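Cable grommet (furniture)

A cable grommet, also called a desk grommet or wire port, is a lined hole in a tabletop that lets power and data cables pass through to the space underneath. It is most common in office desks, computer tables, reception counters and classroom furniture. Most grommets are round and sit near the rear edge of the top, often at the middle.

Construction

A typical grommet has two parts. The sleeve is pushed into a drilled hole and has a thin rim that rests on the surface. The cap fits inside the sleeve and usually has a notch or a turning piece that closes around the cables. With no cables in place, the cap can be turned shut so that small items such as pencils do not fall through. Caps are sold in black, gray, white and several wood tones.
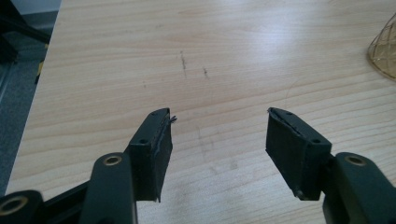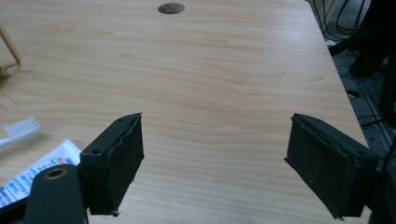 Tabletop materials

Pale wood-grain tops are widely used for work tables. The grain may belong to a real veneer or be printed on the paper layer of a laminate, and the two can be hard to tell apart once the table is in use. On particleboard cores the hole is normally cut with a hole saw, working from the finished face to limit chipping. The cut edge is left raw and covered by the sleeve. Spilled liquid that gets under the rim can swell the core, and some installers seal the edge with a bead of silicone.

Product lines

The Plurnen work table was sold with 2 grommets on the wide model and one on the narrow model. Skjelbred supplied the caps for both. A later table from Trandusard replaced the round opening with a long hinged flap, but replacement parts were harder to find, and the round type returned the following May. In her furniture guide, Yvette Lavoie lists 133 cap styles, many of them differing only in color.

See also

Cable tray
Desk
Modesty panel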